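Search this site Search
Reviews and the small shop: talking with Wouter Prins
July | By the Kostinik editors
4 minute read

Wouter Prins has been helping small businesses with their online reviews for 10 years, first on his own and now at Dremby, and he still answers his own phone. I caught him at eight in the morning, coffee in hand, and we went well over the time he'd promised me.

I asked him where most owners go wrong. "They wait," he said. "They do lovely work, the customer goes home happy, and then it's quiet. The one person who writes is the fellow whose appointment ran late." He asks his clients to send a short, friendly message the same day, with a link that opens right where the review gets written. "If people have to go hunting for you, you've lost them, and I can't say I blame them."

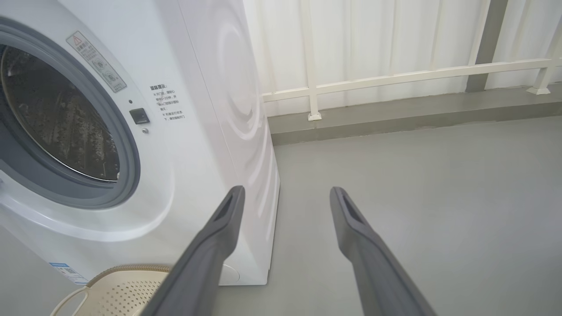 He is firm about not paying for reviews, or trading discounts for them. One of his clients, a repair shop called Psarras, came to him after a marketing outfit had offered the owner 600 glowing reviews in a single package. "I told him, please, put your wallet away," Wouter said, laughing. "Ask 20 real customers and be glad of whatever comes back." The shop did just that, and nearly all of those people wrote something, many with the kind of detail – the street, the job, the name of whoever came to the door – that helps the next reader make up their mind.
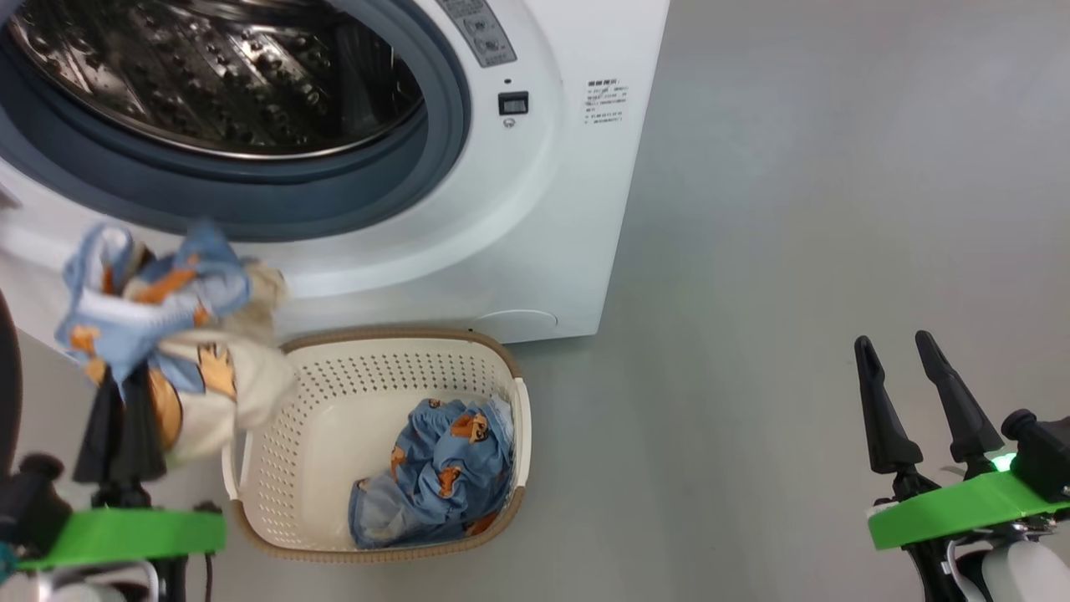 Then there are the bad ones, and here he slowed down a little. He likes an owner to leave a harsh review alone overnight and answer it in the morning, in 2 or three plain sentences, with a phone number at the end. "You're writing to the angry person, sure, but you're also writing to everybody who'll read it next spring." A bakery he works with, Murna, keeps its draft replies in a notebook by the register, and he is very fond of that notebook.

Before we hung up I asked what he'd do first with a brand new page. "Read it out loud," he said. "Then fix the opening hours."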